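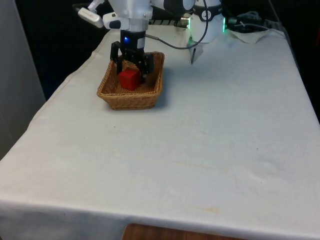

2 min read

Dear all at Riluvico,

Thank you again for the December payment, and for your patience while we got ourselves settled at Flulbridge. It has been a full few months, and I hope you will forgive a letter that wanders a little.

Baskets and blocks

The sorting table has its white cloth on, and the plain wicker basket has been a real pleasure to work with - low enough to see into, with a nice rounded rim. We are keeping to one small red block for now. It stands out beautifully against the white and the tan, and I must say I have grown rather fond of it.

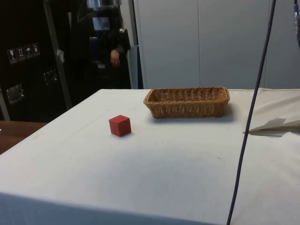 The cloth does pick up smudges and creases, so I would like to put a little of the next payment towards spare ones. Lợi Bùi has been looking after the table and has asked very nicely for a heavier weave that might lie flatter. I am inclined to say yes!

Of the 2,000 set aside for furnishings and small items, we have spent 874, and Nallex kindly delivered the last order without charge.

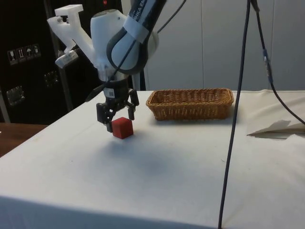

What comes next

We would like to add 5 more baskets in the same wicker, and then move on to the Lâm set of blocks, which has 100 pieces and will keep us busy well into spring. Do come and see us if you are passing - mornings are best, and there is always tea.

With warm thanks from everyone at Flulbridge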